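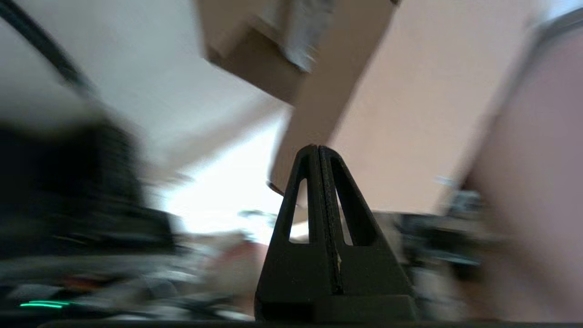 The Dishes Can Wait, and So Can the Robot

5 min read

My mother had one question when I told her that I spend my days near robots. She asked if they can wash a pot. I said no. She asked if they can fold a bed sheet. I said sometimes, if the sheet is small and there is time. Then she went back to her cooking, and I think her judgment of my profession was complete.

I want to answer her better in this essay. For 2 years I have worked at Bozsik, a small company which packs spare parts for other companies. I am not an engineer. I plan the work on the packing floor, and so I am the person who must decide each week which jobs go to people and which jobs we try to give to an arm. At home I also have a kitchen, a washing machine and a son who leaves his socks in places that I can't explain. Both parts of my life want the same thing from a machine, and I have formed an opinion about it.

My opinion is that the machines are ready for the middle of a chore and not for its two ends. Take the packing of a carton. The middle is to pick up a part and put it down inside. An arm does this well enough if the part is always the same and always lies in the same way. But before the middle there is a beginning. Somebody has to open the carton, see that one flap is torn, take another one, and remove the paper that the supplier put in for no reason. After the middle there is an end. The flap must go under the other flap, the tape must not catch the sleeve of your shirt, and the label should be straight because the customer complains if it isn't. A person does all of this without giving it a name. When I first wrote down the steps for our cartons, I had a list of four. When I wrote them down again, after watching my colleague Vasanthi Iyengar for one morning, I had 20.

She was a little offended by the list. She told me that she does not do 20 things, she packs a box. I understand her. If somebody wrote down how I make tea, I would also feel that they had taken it apart and could not put it together again.
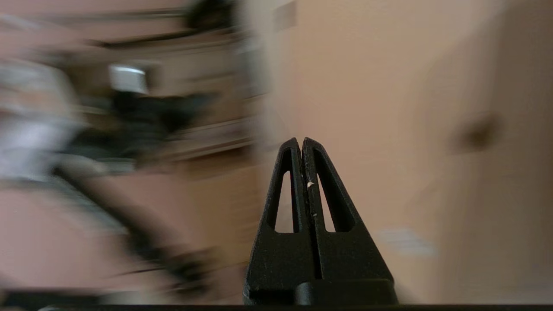
TRADPORT, July

People who sell these systems like to speak about speed. The sales brochure we received from Stusis promised 200 picks in one hour, and I have no reason to say that the number is false. I only say that it is a number about the middle. What I want to know is how many minutes a person will stand next to the machine in that same hour, and for this there was no line in the brochure. I asked by e-mail. The reply was very polite and had a video attached.

The hand is also a subject on which I changed my mind. Before, I believed that the problem was in the "brain," and that a hand is only a tool. Now I look at the narrow fingers of a gripper and I think about how much we ask from them. Two fingers that close are good for a small hard thing with two sides. A wet plate has two sides too, but it is slippery and heavy at one end. A sock has no sides at all. When my own fingers hold a sock, they feel where the cloth is double, and they correct themselves before I know about it. I can do it in the dark while I talk on the telephone.

I don't wish to be unfair. Two years ago the arms on our floor would stop if a carton was turned by the width of a thumb. Today they look, move a little, and try again, and the second try is often good. This is real progress and I am glad to see it. Our Flirkavard line, where every part is a plastic ring of one size, runs through the evening with one person for the whole row. Last month it did around 3,000 rings between two calls for help. Nobody on the floor misses that job. It hurt the wrists.

But a house is not a row of plastic rings. In a house the cup is where the last person left it. The floor has a toy on it, and tomorrow it has a different toy. In our packing hall we can change the room to suit the machine, and we do this all the time: we move a shelf, we paint a line, we ask the supplier for another box. I have seen plans where half of the cost was for such changes. I can't ask my family to live between painted lines, and I would not like to live so myself.

So when friends ask me if they should wait for a robot before they buy a new dishwasher, I tell them to buy the dishwasher. It is also a robot, in my opinion. It does the middle of the chore very well, and you bring the plates and you take them out. We stopped being amazed by it a long time ago, but it saved my mother more hours than any arm I have worked with.

She still washes the big pot by hand. It does not fit.

Related

What a Torn Flap Costs
Why We Kept the Evening Shift
Letters: My Vacuum Cleaner Is Afraid of the Carpet
Folding Is Harder Than Lifting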